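Section 7. Running the kitchen demo on open day

Last updated November 13, 2024

By now you should have Clomama installed and the arm showing up in the viewer. If it isn't, go back to Section 3 and sort that out first, because nothing below will make sense without it. I wrote this part after our open day in Tirville, where over 400 people came past the table and most of them wanted to see the same thing: the robot and the fridge! So that's the demo I'd set up first.

Before the doors open

1. Start Clomama and pick the Stondero kitchen from the scene list. It takes a while to load the first time (go get your coffee).

2. Check that the tray and the food have loaded. You want the gray tray plus a few things to go in it. I like the lemon wedge because people can spot it from the back of the room.

3. Set the random seed to 2894. You can use any number you like, but this one gives a layout I know well, and it's nice to have one run you could talk over in your sleep.

4. Turn the big screen toward the visitors and keep the small one for yourself. Put the control panel on the small one.

5. Run the whole thing once with no audience.

Note: If the screen goes to sleep during a run, the run keeps going. Wake the screen and carry on talking. 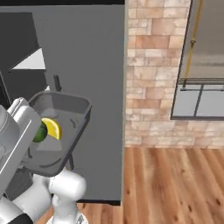
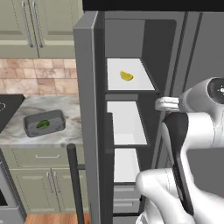
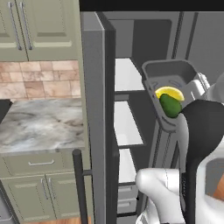 D. Tudose

While people are watching

6. Press Start and wait. I used to talk right over the first few seconds and then everybody missed the arm moving – now I keep quiet until it's reached for something.

7. Pause the run whenever someone asks a question. The arm stays exactly where it is, tray and all, and you can swing the view around while it's stopped. Kids love doing this part, so let them have the mouse.

8. If you want to talk about doors, pause with the gripper up at the edge of the fridge door, like in the second picture. You can zoom in on the two fingertips there and show how close together they are. For carrying, I'd go for a moment with food in the tray and the arm holding it, like the first or the third.

9. Press Reset between groups. Don't close the scene and open it again, or you'll be standing there making small talk while it loads.

Caution: Don't change the speed in the middle of a run. On my laptop the food slid right out of the tray and onto the floor, and I had to reset in front of a full table. Set the speed first, then press Start.

Caution: Keep the real arm switched off if you have one plugged into the same computer. Clomama asks which one you want to drive when it starts up, and it's easy to click past that box when you're busy chatting.

Questions you'll get

"Is it a video?" comes up all the time. Pause it and move the view, and they'll see for themselves. People also ask whether it could do their kitchen at home. I tell them the kitchen on the screen is a computer model and a real one is a lot messier – then I show them the brick wall and the wood floor, which always gets a few nice comments.

Packing up

10. Save the run log if you want to keep it. It goes in the Stondero folder under the date.

11. Quit Clomama before you unplug the big screen. Otherwise the window opens off to one side next time and you'll have to drag it back (see Section 9, Lost windows).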